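The summer I stopped sleeping on the good mattress

I used to be a terrible sleeper. I'd go to bed at a decent hour, lie there like a plank, and by 3 in the morning I'd know every crack in the ceiling by name. So last July, when my cousin in Raltport went away and asked me to water her tomatoes, I packed my own pillow and expected the worst.

I slept nine hours. On a lumpy old bed in a spare room with a window that wouldn't shut!

Naturally I went home and blamed the mattress. Mine was a Rosteo, the deluxe one, and I'm still a little embarrassed to say I paid close to a month's rent for it (the salesman called it a "sleep system" and I nodded as if I knew what he meant). I dragged it into the hall and borrowed a thin one from my neighbor Liang, who had two for reasons I never got to the bottom of. First night, wonderful. Second night, wide awake again, listening to the fridge.

That's when I called Kausar Kazmi, who teaches an evening class on sleep at the Isside center and has heard every story going. She let me ramble for a while and then asked what I did in bed besides sleep. Well — everything. I paid bills there. I ate toast there. I folded laundry, wrote birthday cards, argued with the phone company. My bed was the busiest room in the apartment.

"So your bed is your desk," she said. "Why would you fall asleep at your desk?"

She had me keep a notebook for a month. No gadgets, just a pencil and the time I turned the lamp off. I'm not going to pretend it was fun, and I cheated with the toast more than once. But the bills moved to the kitchen, the laundry moved to a chair, and by the fourth week I was nodding off before the neighbors' TV went quiet. The Rosteo is back on the frame, by the way. It's fine. It was always fine.

If you live in one room, you'll be rolling your eyes at me, and fair enough. Kausar's advice there is to have a day cover and a night cover, and to clear everything off before you swap them.

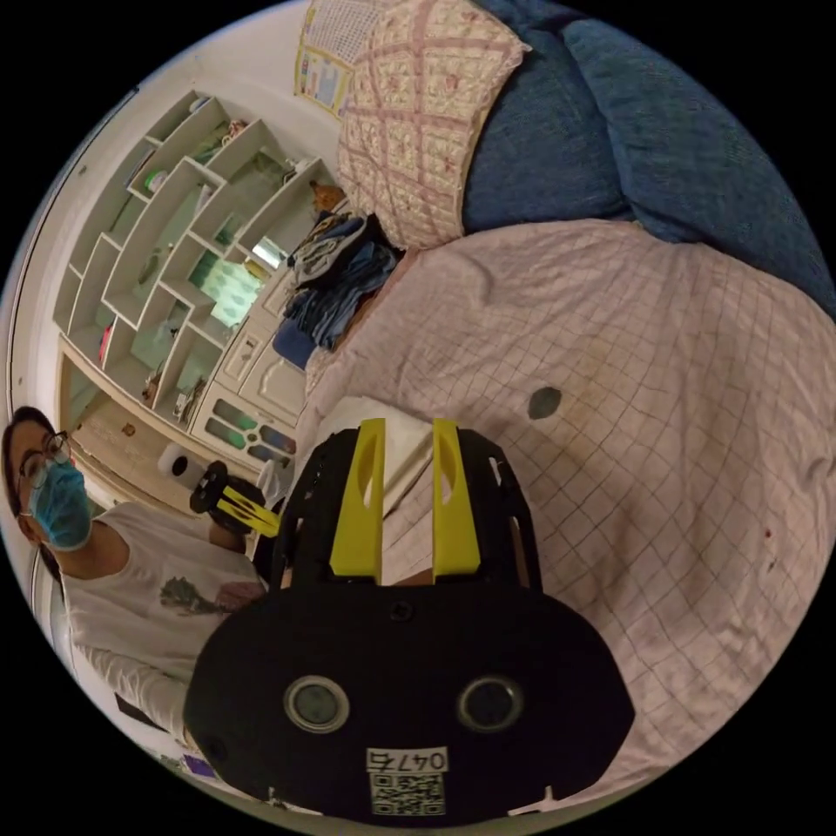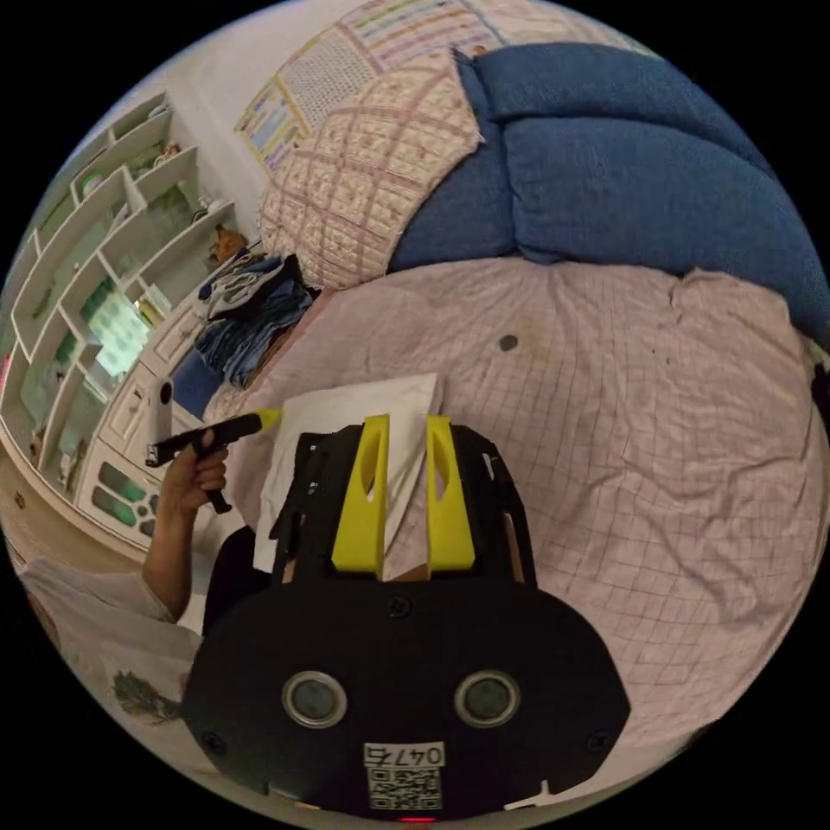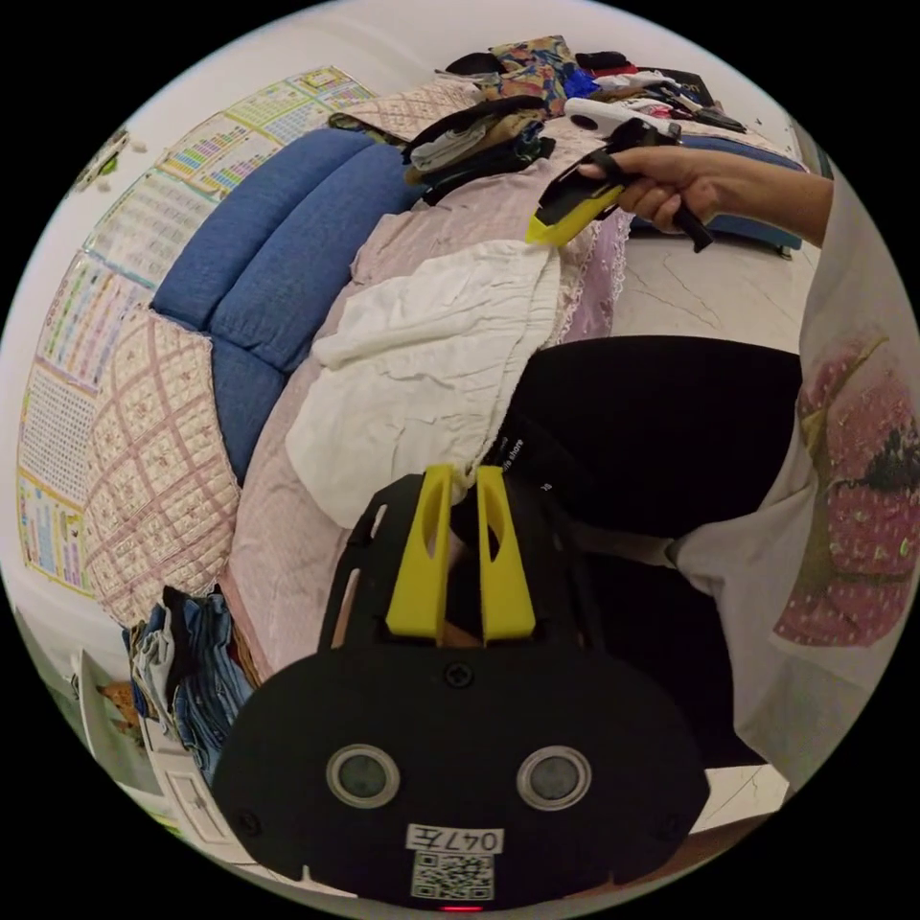

The bed.

141 shares | 3 comments
Contact us | Copyright, all rights reserved | Back to top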